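15. Dezember 2021

Klebeversuche Serie 4, Fortsetzung. Dispersionskleber Prumach gegen den bisherigen Drundex, Auftrag mit Zahnspachtel, Pressdruck wie in Serie 3. Proben 1 bis 33 aus der Presse genommen und beschriftet. Scherprüfung macht Akash, sobald die Klemmbacken getauscht sind.

Offene Zeit beim Prumach kürzer als im Datenblatt angegeben. Ab Probe 20 Hautbildung am Rand, diese Proben im Protokoll mit H markiert. Raumfeuchte war niedrig, Befeuchter lief nicht. Vor der nächsten Serie einschalten und Wert notieren. 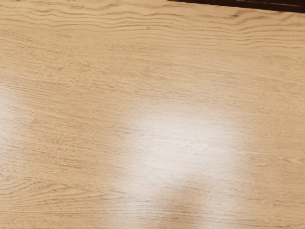

Helle Tischfläche, Maserung quer. Rechts oben der dunkle Streifen.

Viskosität: Spindel 3 bei 100 U/min, Ablesung nach einer Minute. Der erste Wert ist unbrauchbar, Becher war nicht temperiert. Wiederholung mit frischer Charge - Kanister steht bei Pallavi im Kühlraum, nicht unter 5 °C lagern.

Waage: Prüfgewicht 1.000 g aufgelegt, Abweichung innerhalb der Toleranz. Kalibrierschein läuft im Februar ab, Devendra fragt bei Grewal einen Termin an.

Offen: Schleifpapier Körnung 100 nachbestellen. Klimalagerung Proben 1 bis 10 ansetzen. Rückstellmuster Drundex suchen, laut Liste Regal 2, liegt dort nicht.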